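Wen-hsiung Sin bought the old button works in Gronow for the price of a used truck. The roof leaked in 11 places and the river side had no glass left in it. He moved in anyway, with a camp bed and a kettle.

The town had lost 534 jobs when the works closed, and most of the shops on Clollska Street went soon after. Sin rents out the ground floor by the bench, and tenants pay monthly and share the heating bill.
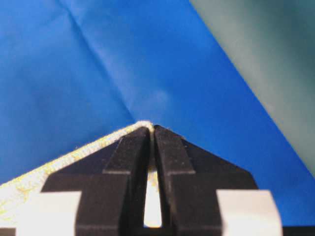 Light through a narrow gap between two black fingers.

The first tenant was a bookbinder from Andov. A shoe repairer followed, then a couple who make kites. Rent is kept low, and Sin still does the plumbing himself.

The upper floor is next. He wants the stairs finished by April, when the bakery downstairs needs its storeroom back.

© Skivmont Magazine. Contact the editors | Back to top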